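Accueil > Guides pratiques > Linge et rangement > Tri au sol, section 4

Partages : 111 – Commentaires : 7

4. Installer le poste de tri au sol

Les fabricants de bacs promettent tous un tri « en quelques minutes ». Je demande à voir. Le guide livré avec la gamme Skastdale prévoit une table de pliage, un meuble à compartiments et un jeu d'étiquettes de couleur ; dans une pièce qui sert aussi de bureau, on se passe très bien des trois. La méthode qui suit est celle que Mireille Zein et moi avons gardée après avoir essayé le reste, étiquettes comprises.

4.1 Avant de commencer

1. Choisir un sol dur et lisse. Le carrelage convient. Sur une moquette, le bac accroche et les peluches se déposent sur le linge propre.
2. Balayer, puis passer une serpillière bien essorée. Laisser sécher complètement.
3. Ranger les chaises à roulettes contre un mur. Une roulette sur une manche de chemise laisse une trace grise que le détachant Trollow n'enlève pas, quoi qu'en dise le flacon.
4. Pousser les cartons et les sacs le long d'une paroi, sans boucher la porte ni les prises.

Attention : ne pas poser de bac plein sur une table à pieds fins. La notice Stillasmont annonce une résistance « pour tout usage domestique », formule qui n'engage à rien.

4.2 Placer le bac

5. Poser le bac à portée de main, légèrement sur le côté. Devant soi, il oblige à travailler les bras tendus.
6. Tourner une poignée vers soi, pour pouvoir tirer le bac sans se relever.
7. Garder libre une surface de sol assez large pour étaler une serviette de bain.

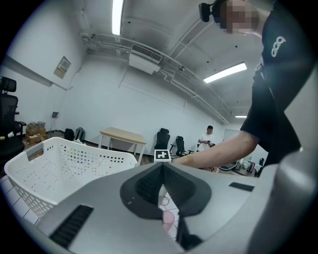 Fig. 4 – Bac à linge blanc ajouré posé sur le carrelage, chaises et table en retrait.

8. Se pencher en pliant les genoux. Pour une séance longue, prendre un coussin. Le tapis « ergonomique » Haddadin, testé en février, est un coussin vendu plus cher.

Note : les parois perforées laissent passer un peu d'air, c'est vrai. De là à parler de « séchage passif », comme le fait la brochure, il y a une marge. Du linge humide tassé dans un bac ajouré finit par sentir le renfermé comme ailleurs.

4.3 Trier

9. Sortir les grandes pièces d'abord : draps, serviettes, nappes. Les mettre de côté sans les plier.
10. Former ensuite deux tas, blanc et couleur. Les systèmes à cinq ou six catégories tiennent une semaine, puis tout le monde jette tout au même endroit.
11. Retourner les poches. Un mouchoir en papier oublié coûte plus de temps que tout le tri.
12. Réunir les chaussettes en dernier. Les orphelines vont dans un sachet à part, à vider au bout d'un mois.
13. Remettre dans le bac un seul tas à la fois, sans dépasser le bord.

Attention : soulever le bac par ses deux poignées. Par une seule, la découpe se déforme, surtout sur les modèles souples.

4.4 Entretien du bac

14. Rincer à l'eau tiède avec un peu de savon. Passer une brosse à dents usagée dans les trous, où la poussière s'agglomère.
15. Essuyer le fond avant de reposer le bac au sol.

Andor Hegedűs, qui a relu cette section, tient à son meuble à compartiments et souhaite que ce soit écrit. C'est fait – je maintiens les deux tas. Pour le pliage, voir la section 5.

Ce site utilise des cookies pour mesurer son audience. Accepter – Refuser – Personnaliser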